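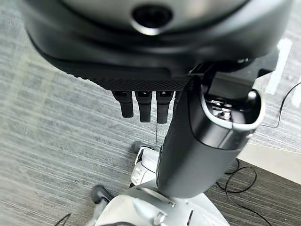

The long way back for a barn-stored Trindus coupé

By Ok-hee Chae
7/18/25

The Trindus Omulberg was never a common car. The factory built 638 of them before the money ran out, and most went to buyers who used them hard, parked them outside and let the sills rot. Of the cars that are left, very few still have the engine they were built with. Number 47 is one of them, and it came back on the road this March after two owners and a great deal of welding.

I first saw it in a cattle shed, with a flat tyre at each corner and straw on the back seat. The paint was the original dark green under a layer of dirt. Someone had taken the carburettors off and put them in a biscuit tin in the boot, which turned out to be the best thing that could have happened to them. The tin was dry. The boot floor wasn't.

The Omulberg has a steel floor with a separate front subframe, and water collects where the two meet. On this car you could push a screwdriver through the metal on both sides. New panels aren't made, so the repair sections were folded from flat sheet, using the better side as a pattern for the worse one. That took most of the first winter. The doors were left hanging throughout, with a brace across each opening, and the gaps still needed adjusting afterwards.

An engine worth keeping

The straight six was made for Trindus by Hwang, a firm better known for marine and pump engines. It is heavy, and it doesn't like to rev, but it pulls well from low speed and the bottom end lasts. The block on number 47 carries the same number as the chassis plate and the build sheet. The crankshaft only needed a polish. The head was another matter, with two cracked valve seats and a warped face, and it was away at the machinist's for seven months.

Small parts were cleaned at home, in the evenings. Carburettor bodies, jets, float bowls, the heater tap and all the dashboard switchgear were stripped and labelled a tray at a time. Gaskets were cut by hand from sheet where none could be bought. A good photograph of each assembly before it comes apart is worth more than the workshop manual, which skips several pages' worth of detail on the choke linkage.

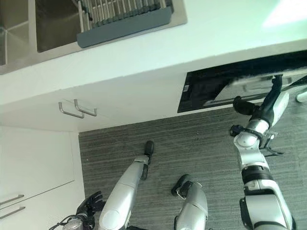
The kitchen sink, with the drying rack in the larger basin.

The interior was kept. The seats are trimmed in tan leather, cracked along the bolsters, and the leather was fed and stitched where it had split. New carpet was bound to the old pattern. The clock doesn't work and the owner has no plans to mend it. The headlining is the one piece of trim that had to be replaced outright, after mice had been at it.

On the road

Start it from cold and it needs full choke and some patience. Once warm it idles evenly, with a tappet noise that all of these engines have. The gearbox is an Istard four-speed with a long lever, and second gear wants a pause on the way in. The steering is heavy at parking speed and light above it. Drum brakes at the rear are adequate if you leave room.

It is a comfortable car over a long day. We took it out on a mixture of main roads and lanes, and it ran at the same temperature all afternoon. The first 500 miles were done gently, with an oil change at the end of them and the head bolts checked again. A weep from the rear axle seal has been noted and will be dealt with when the car is next on the ramp.

Buyers looking for an Omulberg should start with the floor and the subframe mounts, then look at the numbers. Engines were swapped freely when the cars were cheap, and a Hwang unit from a later saloon will bolt straight in. The casting on the left side of the block tells them apart. Bring a torch and a small mirror, as the starter motor hides most of it.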